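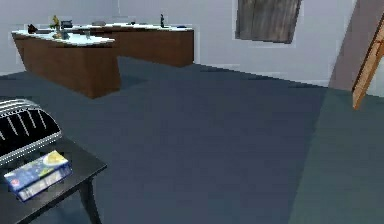 전기주전자 물때 제거 방법의 비교
생활화학 프로젝트 결과 보고서

1. 주제를 정한 이유

전기주전자를 오래 쓰면 바닥에 흰색이나 연한 갈색의 얼룩이 생긴다. 흔히 물때라고 부르는 것으로, 주성분은 탄산칼슘이다. 물에 녹아 있던 탄산수소칼슘이 가열되면서 분해되고, 물에 잘 녹지 않는 탄산칼슘이 남아 바닥에 붙는다. 주방 세제로 문질러도 잘 지워지지 않지만 산과는 쉽게 반응한다.

집에서 쓰는 방법으로는 식초를 넣고 끓이는 것과 구연산을 넣고 끓이는 것이 가장 많이 알려져 있다. 베이킹소다를 쓴다는 글도 자주 보인다. 그런데 베이킹소다 용액은 약한 염기성이어서 탄산칼슘을 녹이는 데에는 도움이 되지 않을 것으로 예상했다. 우리 조는 세 가지를 같은 조건에서 비교해 보기로 했다.

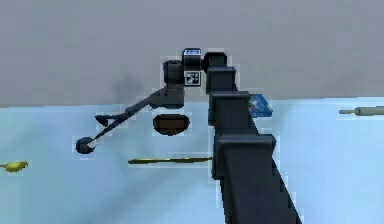 카를라 아와드(Carla Awwad)
보고서 작성, 실험 2조 조장
제출일: 2026. 4. 28.

2. 준비물

물때가 낀 스테인리스 시편, 페도라(Pedora) 전기주전자, 양조식초, 오사드(Osard) 식용 구연산, 베이킹소다, 전자저울, 비커, 온도계, 거름종이, 증류수, 건조기.

시편은 처음에 조원들이 집에서 쓰던 주전자를 그대로 가져와 대신하려고 했다. 하지만 주전자마다 크기와 물때의 두께가 달라 비교가 되지 않았다. 그래서 같은 크기로 자른 스테인리스 판을 경도가 높은 물에 담가 반복해서 끓이고, 표면에 물때를 입힌 뒤 사용했다. 이 준비에만 7일이 걸렸다. 중간에 한 번은 물이 졸아 판의 윗부분이 드러났고, 그 판들은 얼룩이 고르지 않아 모두 버렸다.

3. 실험 방법

가. 시편을 건조기에서 완전히 말리고 질량을 잰다.
나. 비커에 증류수 400 mL를 넣고 구연산을 녹인다. 식초와 베이킹소다도 전체 부피를 같게 맞춘다.
다. 용액을 데운 다음 시편을 넣고, 정해 둔 시간 동안 온도를 유지한다.
라. 시편을 꺼내 증류수로 헹군다. 이때 문지르지 않는다.
마. 다시 말려 질량을 재고, 처음과의 차이를 물때가 떨어져 나간 양으로 본다.
바. 시편에 남은 물때는 진한 구연산 용액에 오래 담가 모두 제거한 뒤 판만의 질량을 재서 구한다.

제거율은 떨어져 나간 양을 처음 물때의 양으로 나누어 계산했다. 각 용액에 대해 같은 실험을 되풀이하고 평균을 냈다.

4. 결과

구연산 용액의 평균 제거율은 84%로 가장 높았다. 시편을 넣자마자 표면에서 기포가 올라왔으며, 시간이 지나면서 기포가 점점 줄었다. 발생한 기체를 석회수에 통과시키자 뿌옇게 흐려져 이산화탄소임을 확인했다.

식초도 기포가 생겼으나 구연산보다 약했고, 제거율도 그보다 낮았다. 가열하는 동안 냄새가 강하게 나서 창문을 열고 실험해야 했다. 헹군 뒤에도 시편에서 식초 냄새가 조금 남았다.

베이킹소다는 실험 전후의 질량 차이가 저울의 오차 범위 안에 있었다. 겉보기에도 변화가 없었다. 기름때나 차 얼룩이라면 결과가 달랐을 수 있지만 이번 실험에서는 다루지 않았다.
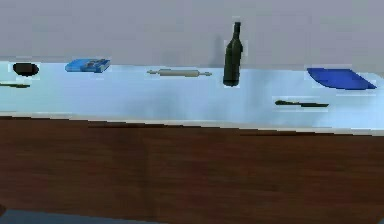 그림 3. 옅은 하늘색 상판의 긴 탁자와 그 위에 놓인 물건들

5. 논의

구연산과 식초의 차이를 산의 종류 때문이라고만 말하기는 어렵다. 두 용액의 몰 농도를 같게 맞추지 않고 가정에서 흔히 쓰는 양을 기준으로 했기 때문이다. 구연산은 한 분자가 내놓을 수 있는 수소 이온이 아세트산보다 많고, 칼슘 이온과 결합하는 성질도 있다. 이 두 가지가 결과에 얼마나 영향을 주었는지는 농도를 통일한 실험이 있어야 알 수 있다.

온도 유지도 잘되지 않은 부분이 있었다. 가열판의 가운데와 가장자리의 온도가 달랐고, 가장자리에 둔 비커는 목표 온도까지 올라가는 데 시간이 더 걸렸다. 두 번째 측정부터는 비커의 자리를 바꾸어 가며 가열했다.

비용도 간단히 따져 보았다. 우리가 산 구연산 한 봉지는 약 2,000원이었고, 실험을 모두 마친 뒤에도 절반 넘게 남았다. 식초는 한 번에 들어가는 양이 많아 병이 금방 비었다.

6. 사용할 때 주의할 점

구연산이나 식초를 염소계 표백제와 섞으면 유독한 염소 기체가 나오므로 함께 쓰면 안 된다. 물때를 없앤 주전자는 깨끗한 물을 다시 끓여 버리고 나서 사용한다. 알루미늄 제품은 산에 의해 표면이 상할 수 있으니 설명서를 먼저 확인한다.

7. 남은 과제

다음 실험에서는 두 산의 농도를 같게 하고, 가열하지 않은 상태에서도 비교할 계획이다. 물때의 두께가 다른 시편도 따로 준비해야 한다. 측정값 표와 계산 과정은 부록에 실었다.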